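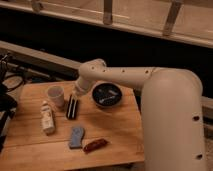
Clearing a wooden table, and keeping it nice

I love our old plank table more than any other thing in the house, and it collects clutter like nothing else! A cup, a bottle on its side, bits that belong in three different rooms... by Friday you can hardly find a spot for your elbows. These are the tricks that have stuck with me.

Start at the back edge and work towards yourself. Stuff drifts to the back and stays there for weeks, so get that cleared while you still have the energy.

Stand bottles up before you do anything else, and check the caps. A slow drip of lotion or cleaner will leave a pale ring in the finish overnight (ask me about March). If a bottle won't stay upright, pop it in a cup or an old jam jar.

Give the small things a tray. Comb, glasses case, pens, whatever you put down and then hunt for. Comfort Osei gave me a shallow one years ago and it has saved me hours – when it's full, I empty it, and that's the whole system.

Wipe along the grain, never across it. Wring the cloth out hard in warm water with a tiny squirt of washing-up liquid, then go over it again with a dry one. Seams between boards love to hold crumbs, and an old soft toothbrush gets them out beautifully. Don't use a knife, I've got the gouge to prove it.

For faint scratches on an oiled table, rub in a little oil with a lint-free rag, leave it for 4 hours and buff. Two thin coats look far better than one thick one. If the top is varnished the oil will only sit there and go sticky, so use a dab of furniture wax and a lot of elbow grease.

My 500 ml bottle of oil has done the table, both chopping boards and the bread bin, and there's still plenty left. Lay used oily rags out flat outdoors to dry before they go in the bin, as they can heat up and catch fire if you leave them scrunched up.

Tharushi Ranasinghe wrote in to say she puts felt pads under anything that lives on the table full time, even the fruit bowl. I tried it last week and I'm a convert!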